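I've been putting off writing up *The Long Message Thread*, the Trundodley audio course about talking to family members who have fallen for health rumors, mostly because I wanted to finish it before I had opinions. Well, I finished it last night, and I have plenty!

Some background. My uncle stopped trusting his doctor in January (it began with a forwarded video about thermometers, of all things) and by summer our family chat had turned into a place where I got 20 links before breakfast. I love him. I also muted him. A coworker at the Cullbridge office passed me the course name and I signed up the same night, a bit grumpy and not expecting much.

You get 17 lessons, most of them short enough for a walk to the store and back, plus a workbook you print yourself. The presenter is Jade Hebden, who used to answer phones on a health advice line, and she's the best thing in it. She doesn't gasp at anything. In lesson four she plays both halves of a phone call between a daughter and her dad, and the daughter keeps sending him studies – one after another, all perfectly good – and you can hear him getting further and further away. I had to pause it, I'd sent those same texts!

What she asks you to do is pick one claim and stay with it. Ask where it came from, who sent it, what it would mean if it were true. Then stop talking for a bit, which I am terrible at.

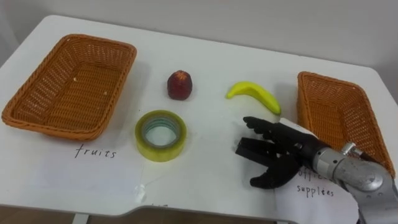
*The wicker trays on the white table.*

I tried it with my uncle over soup. I asked him about the thermometer thing and kept my mouth shut, and he talked for a good long while, mainly about how lonely the spring had been. We never got to the thermometer. I don't know if that counts as a success by the course's standards, but he called me the next day about a football game and sent no links at all.

Now the grumbles. The workbook is a mess. It's set in tiny gray type, half the boxes are too small to write in, and the page for lesson nine has the questions for lesson ten on it. The app logs you out whenever you switch phones, and my place in lesson twelve vanished twice. There's also a unit on "spotting bad statistics" that felt borrowed from a different course, very dry, with a chart read out loud number by number. I skipped most of it and then felt guilty and went back. Skip it.

I did the Gurkis one last year too, so a quick comparison. Gurkis is better on the science itself and has a proper glossary, and if you're the one who's confused about what you're reading, get that. It's hopeless on the family side, though. Its advice on arguing with a relative runs to a single page and comes down to "share reliable sources." Thanks!

One more gripe: the discussion group. It's capped at 300 people and was full when I joined, so I spent three weeks on a waiting list and got in right as everybody else was finishing up. The old threads are still worth reading, especially the one about holiday dinners.

Four stars from me. I'd pay for it again, and my sister in Ashworth is starting it this week with my scribbled-on workbook.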